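CORNBERG WALKING AND STRETCHING CLUB
Minutes of the general meeting, July 26, 2005
Held in the upstairs room at the Cornberg library

Chair: Teguh Rahman
Minutes: P. Tripathi

1. Opening

Teguh opened at 7:05 and welcomed everyone, including the two new couples from the Nemholm side of the river. Great turnout for the middle of summer! Minutes of the last meeting were read and accepted with one fix: the picnic shelter we used in June was the north one.

2. Lake walk report

The Nemholm lake walk went wonderfully. Clear sky all morning, herons on the far bank, and the blueberry stand was open on the way back. The long loop group came in before lunch and the short loop group had already saved them the shady benches. Several people asked if we could do the long loop in the other direction next time so the hill comes early, while legs are fresh. Everyone liked this and Teguh will change the route sheet.

One complaint: the gravel on the east path is badly washed out near the footbridge. Joan has written to the county and will write again if she hears nothing by the end of the month.

3. Money

Balance stands at $914 after paying for the lake parking permit. The only bill outstanding is the printing for the fall calendar. Dues stay the same for next year, agreed by a show of hands, no one against.

Marcy asked if we could put $50 toward a proper first aid kit for the walk leaders, as the old one is down to a roll of tape and some very elderly aspirin. Moved, seconded and passed. Marcy will buy it and bring it to the next walk.

4. Stretching hour

The stretching hour before the Saturday walks is a hit and people want it to carry on through the winter. Ellen said she has knees in the group that have not bent like this in years, and several of the knees spoke up to agree. There was a long and happy discussion of calf stretches.

Points agreed:
Start at 8:30 instead of 8:45, because we keep running over.
Chairs to be set out for anyone who wants to work sitting down.
Ellen to write up the ankle routine on one page so people can do it at home.
Bands go back in the boxes rolled up after each session, please.

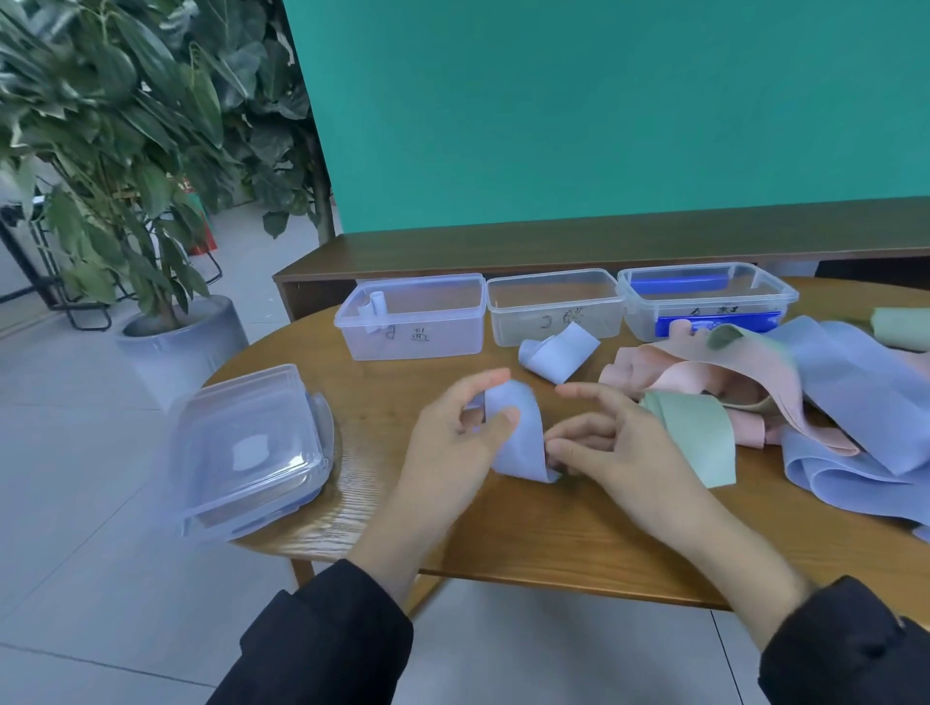

Bands and boxes on the round table.

Bill asked if the lighter bands could be used for shoulders as well. Ellen said yes, gently, and showed us. Half the room had their arms in the air by the end of this item and it took a while to get back to the agenda.

5. Fall trip to Fliltlow

This was the big one. We have wanted to do the Fliltlow ridge for ages and it is finally happening! The trail is 14 miles end to end, so the plan is to split it over two days with a night at the hostel in the village. The hostel has bunk rooms and a kitchen we can use, and the owner is a keen walker who offered to meet us at the trailhead and point out the old quarry.

Questions from the floor:
Dogs are fine on the trail but not in the hostel.
There is a cutoff at the halfway road for anyone who would like to do one day only. Bill will bring his van around to it.
Boots are a must on the second day. The first day is fine in good sneakers if the weather holds.
Supper will be chili, with a pot made without meat. Joan and Marcy are cooking.

Names and deposits to Teguh by the August meeting. He already has almost enough to fill the first bunk room.

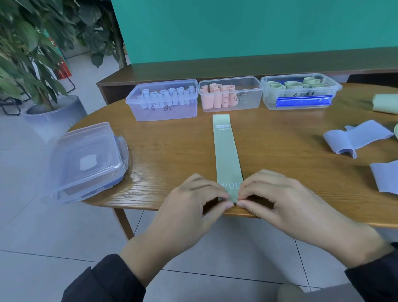

Pale green band, marked 30.

6. Fall calendar

A draft was passed around. Changes: the orchard walk moves a week later so it does not clash with the school fair, and the town history walk needs a new leader now that Ray and Dot are moving to be near the grandchildren. We will miss them both very much. Paula said she would love to have a go at leading if Ray will lend her his notes. Ray said she can have the notes, the map and the whistle.

7. Any other business

Lost and found: one green thermos, one left glove, a paperback with a bus ticket in it at page 2. See Marcy.

Bill has a spare pair of walking poles free to anyone who will use them.

Thanks to Dot for the lemon bars. Recipe to go in the newsletter, she has promised.

8. Next meeting

August, same room, same time. Teguh will send out the date once the library confirms. Paula on refreshments.

Closed at 8:40.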